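Tarnadell Desk Support
Home | Tickets | Chairs and desks | Rooms | Search

Last updated: 2026-04-26

Ticket: black mesh chair sinks during the day
Site: Ostholm, second floor
Status: open (again)

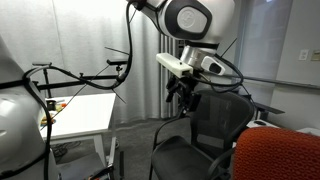
The black mesh office chair, Ostholm.

Reported fault
Chair goes down by itself. Sitter starts the morning at desk height and by lunch is typing with elbows at ear level. It doesn't drop - it sulks downwards, so slowly that you blame the desk first.

Log, entry 1
Asked the reporter to check that the height lever was springing back. Reply: "It is a lever. It looks like a lever." Closed as user education. Reopened 20 minutes later.

Entry 2
Went up to look. Lever free, nothing caught under it. Raised the seat to the top, sat on it for the length of one budget meeting, lost 5 cm. Also lost interest in the budget, but that's a separate ticket.

Entry 3
Tried the hose clip trick from the Trnka forum, where you fix a clip round the column at the height you like. It held until the afternoon and then slid down with everything else. Clip removed. There is now a scratch on the column, which I am recording before somebody else does.

Entry 4
Tilt tension was wound right up as well, so leaning back felt like arguing with a door. Backed it off nine turns. Better. Nothing to do with the sinking, but it was the only thing I fixed that day and I'd like it written down.

Entry 5
Gas lift is the culprit. Ordered a replacement from Zondesitz. The page says it fits "100 % of standard chairs" and then asks for the column diameter, the stroke and the model name. The label under our seat has worn to a grey smudge. Measured the column and sent that.

Next steps
- Fit new lift when it turns up (July, they say)
- Borrow the big pipe wrench from the Ostholm stores
- Until then, raise the seat after lunch and don't log it each time

Contact the support desk | © Tarnadell | Back to top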